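Home | Features | Materials | Workshop | Archive | Subscribe

The Slow Return of Casein Paint

Casein paint is made from milk protein, an alkali and pigment. It dries to a flat, hard film and bonds well to plaster, bare wood and paper. Acrylics pushed it off most store shelves decades ago, but small producers are making it again, and toy makers and sign painters are among the buyers.

Pimer, a two-room paint shop in the harbor town of Hurkska, sold 1,836 jars last year. Its range runs to 23 colors, of which 17 are single-pigment. The rest are blends, mostly grays and pale pinks that customers had been mixing for themselves with uneven results.

The process is simple but sensitive to timing. Skim milk curd is washed, pressed and dried, then ground to a powder. The powder soaks overnight in cold water and swells. Borax is added the next morning and the mixture is stirred until it turns clear and sticky. Pigment paste goes in last. Too much borax leaves the film brittle, and too little leaves undissolved grains that drag under the brush. 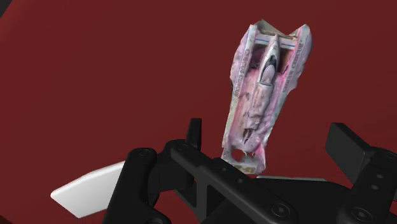 Shelf life is the main commercial problem. Wet casein spoils within days unless it contains a preservative, and even then a jar opened in May may smell sour by the end of summer. Pimer adds a small amount of clove oil and ships in batches of no more than 1,000 jars. A competing line, Domov, is sold as dry powder only, so the buyer does the soaking. The powder keeps for years if sealed, but pigment strength varies with how much water the buyer adds.

Application takes some practice. The paint should go on thin, in two or three coats, with full drying between them. Thick coats shrink as they dry and can pull flakes off the surface below. Flexible supports such as stretched canvas are a poor choice, as the film cracks when they move. A fresh coat can be reworked with a damp brush, while one left for several weeks resists light wiping.

The Hauksdóttir workshop, which restores painted furniture, uses casein under a thin coat of wax. The wax deepens the color slightly and protects against water rings. It has to wait until the paint has cured, and the workshop allows four weeks in a heated room. In an unheated one it allows six.

Next: Choosing a Brush for Water-Based Paints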